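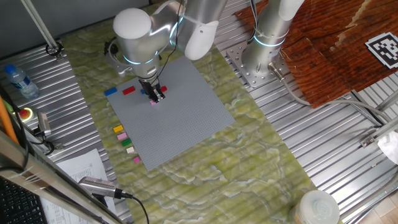

Cleaning old building bricks and baseplates from storage

Posted in Household, 2023-12-10

I picked up a big tub of used building bricks and baseplates at a yard sale. They were stored in a garage and everything is dusty, and some of the bricks feel sticky. The plates have gray dirt packed in between the studs. Can I put all of it in the dishwasher, or does it need to be done by hand? I paid 29 dollars for the lot, so I don't want to spend a lot on cleaners.
Montoya

Don't use the dishwasher. The heat can warp the plates, and a warped plate will never lie flat again. Fill a sink with lukewarm water, keep it under 86 degrees if you have a thermometer, and add a squirt of plain dish soap. Soak the bricks for 2 hours, stir them by hand now and then, and rinse in a colander.

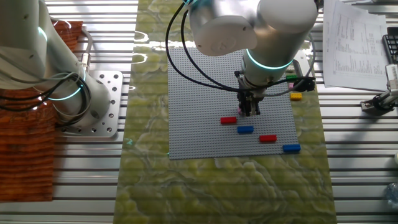 Spread them on a towel afterward with the open side down so the water drains out. Mine took two days to dry last February with the heat turned low. Take out anything with stickers, a motor or lights before you start and wipe those pieces with a damp cloth.
Varkholm

I use a mesh bag in the washing machine on cold. Never had a problem, but you do get scratches on the clear ones.
Riva
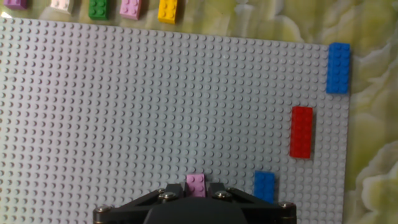 How do you get the dirt out from between the studs on a plate?

Use a soft toothbrush and soapy water, and brush along the rows in one direction, then across. Rinse under the tap and go over it again if the water still runs gray. For sticky spots, a little rubbing alcohol on a cotton swab works on most plain plastic, but try it on the underside first and keep it off anything printed. Stand the plate on edge to dry.
Sudow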